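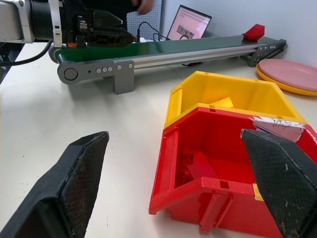

Gikirar, the contract kitting and sorting firm at Miltmont, has moved its small parts returns line to two-arm robotic sorting, the company said in a notice to customers. The change covers the bench where loose parts are separated by colour before they go back into stock. Until January the work was done by hand on every shift.

Each cell consists of a short belt conveyor, open-fronted stacking bins and two arms fitted with two-finger grippers. Parts come down a green belt on an aluminium frame. Colour decides the bin: red blocks go to red, yellow to yellow. The control software, supplied by Promow, runs on an ordinary laptop at the back of the bench, so that settings can be changed without a call to the supplier.

The firm plans 20 cells. At present 7 are in use, and the rest will be fitted as the hand benches come free. A cell is rated at some 1,000 parts per shift, a figure that assumes steady feed and no mixed lots. Gikirar did not give a rate for mixed lots, which still make up a large share of what customers send back.

For staff on the line, the main difference is in what they are asked to do between stoppages. Sorters used to stay at one bench for the whole shift. They now look after a group of cells, clear misfeeds, swap full bins and check the contents against the return slip. The old bench grade has been closed and those in it have been moved to a cell attendant grade on the same basic pay. The piece-rate bonus has gone. It has been replaced by a flat shift payment, a point the works council raised twice before agreeing to it.

Training takes two shifts. The first deals with safe approach, stopping and restarting the arms, and changing worn finger pads. The second covers the software, mainly how to teach a new part from a set of sample images. Attendants who pass both may alter pick heights and bin positions. Changes to arm speed remain with the maintenance team.

Feedback from the early cells has been mixed. Attendants report less strain in the wrists and neck, and fewer complaints about lighting, which had been a problem with similar shades on the hand benches. Against that, several have said that the work is more broken up, with long quiet periods followed by more than one cell asking for help at once. The firm has moved the alarm lamps to a single post at the end of each row and cut the number of alerts that need a person to walk over.

Bin labels have also caused trouble. The bins were carried over from the hand benches with handwritten stickers, and these do not last well when bins are gripped and moved repeatedly. Printed labels are on order. In the meantime attendants check the bin number against the screen at each swap.

No jobs have been cut under the scheme, according to the notice, although fixed-term posts on the night shift were not renewed when they ended. The site employs 100 people in all. Gikirar said that any further change in numbers would go to the works council first.

A second stage, to be known as Majimbun, will add a weighing step after the belt so that full bins can be closed and sent to the store without a hand count. Trials are due to start once the last hand bench has been taken out. Customers with returns in transit do not need to change their packing, but are asked to keep lots separate where they can.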